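Platik bench log, entry 139
18/01/2026
Novbridge shared workshop, two-arm table

Goal for this session: find out why the right arm drifts at the wrist after a long hold, re-route the left harness, and get back to the table-setting task with the new finger pads.

Start state. Both arms powered up and homed without faults. Left shoulder zero agreed with the value in the sheet. Right shoulder zero did not. Offset came up as 939 counts where the sheet says it should be close to zero. Power cycled, same number. Checked that the sheet was the current one. It was, but the right shoulder had been taken apart after it was last saved, and the horn went back on a different spline tooth. Re-zeroed against the printed jig and saved the new file under today's entry number. Old file kept, renamed, do not load it.

Anyone who takes a horn off: mark the tooth with paint pen first, and write it here. It cost most of an hour.

Right wrist drift. Commanded a level hold with the gripper closed on a short bar and watched the reported angle. Reported angle stayed flat while the bar visibly sagged against a square stood on the table. So the encoder is happy and the slop is downstream of it. Pulled the wrist cover. One of the two screws holding the output bracket had backed out enough to turn by hand. Removed both, cleaned the threads, put them back with thread locker. Left it to cure and worked on the other arm in the meantime. Repeated the hold afterwards with no sag I could see against the square.

Did the same screw check on the left wrist. Both tight. Locked them anyway.

Left harness. The bundle had been tied too short at the elbow, and with the arm reaching for the far side of the table it was pulling on the connector at the forearm. Cut the ties and gave it more length, which leaves a large loop above the elbow. It is not pretty. It clears the rail through the full sweep and no longer loads the connector. The short lead to the gripper also got slack, with a single tie at the last link. I would like a spring guide there but we have none in the drawer and the order from Babaei will not be here for a while.

Burum board. Firmware on the left board was one version behind the right. Updated it so that they match. The bus timeout had been set separately on each and the values disagreed, 2 on the left and something much longer on the right. Both now at 2,000 ms for bench work. That is too generous for running unattended, so it has to come down before anyone does that. Note taped inside the lid of the box as well.

Current limits on both grippers reset by the update. Did not notice until the left one closed on the jig and kept pushing. No damage to the jig, slight mark on one finger pad. Limits re-entered by hand from the sheet. The update script should write them back, and at present it does not. Added to the to-do at the end.

Frame. Went around the extrusion with a hex key. Corner brackets at the far side were fine. Mount under the right arm took a noticeable turn on one bolt. The table top itself does not move in the frame. I tried pushing it both ways with the arms parked.

Task setup. Same table-setting items as before: tray, plate, cup, spoon, fork. The plate goes on the tray first and the cup goes by the far left corner. Spoon on the right of the plate, bowl end away from the front rail. Fork is the last item and starts on the bare wood, right arm's side. The plant stays on the table as something for the planner to avoid. If it gets knocked over, sweep the soil off before it reaches the rail slots.
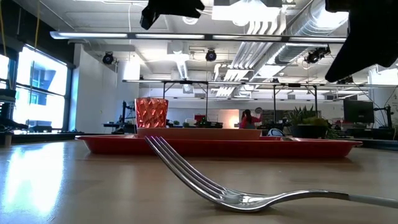
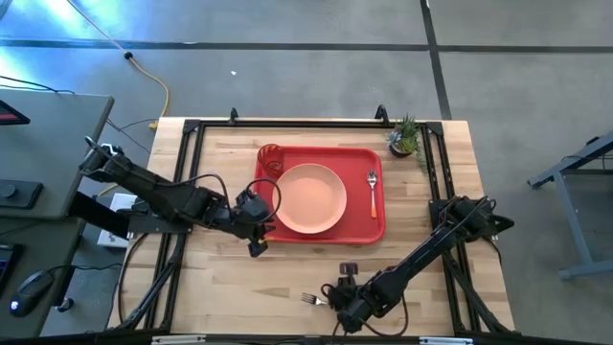
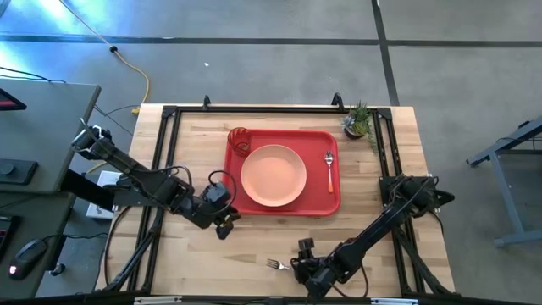

Grasp on the fork is the main open problem. The handle is flat on the wood and the pads have to get under or around it without much to push against. The old approach came straight down and tended to close on top of the metal. The new one tilts the wrist a little and comes in low, with the jaw line across the handle. In the third picture the right gripper has it, roughly level, tines to the left, and that is the pose I want as the nominal for the carry. What I don't have yet is a way to tell from current alone whether the grip is on the handle or only on an edge of it. The two look nearly the same in the log.

The cup is a separate matter. It is light and does not care much for being touched on the rim. Compare the second picture, where it is lying on its side in the corner of the tray, with the third, where it is upright. The cup check in the script only looks at whether there is something red in that corner of the tray, so it passes both of those. It needs to look at height. The low view from the first picture would do for that, with the cup standing higher than anything else on the tray.

Left gripper parks just off the near left corner of the tray. I moved the park point by hand until the lead stopped getting near the cup during the approach. The loop at the wrist is still the thing closest to it, so the park height should be raised before the next session. Do not fix this by shortening the lead again.

Settings to carry over:
Zero file from this entry, both arms
Bus timeout 2,000 ms, bench only
Gripper current limits from the sheet, check them after any firmware write
Fork approach: low, wrist tilted, right arm

To do:
Height check for the cup
Script to restore current limits after update
Spring guide for the left gripper lead when the parts arrive
Paint marks on all remaining horns, left arm first
Look at the right wrist screws again after a full session
Replace the marked pad on the left gripper
Full bearing and belt inspection is still down for May - leave it there unless the drift returns

Both arms parked, supply off at the wall.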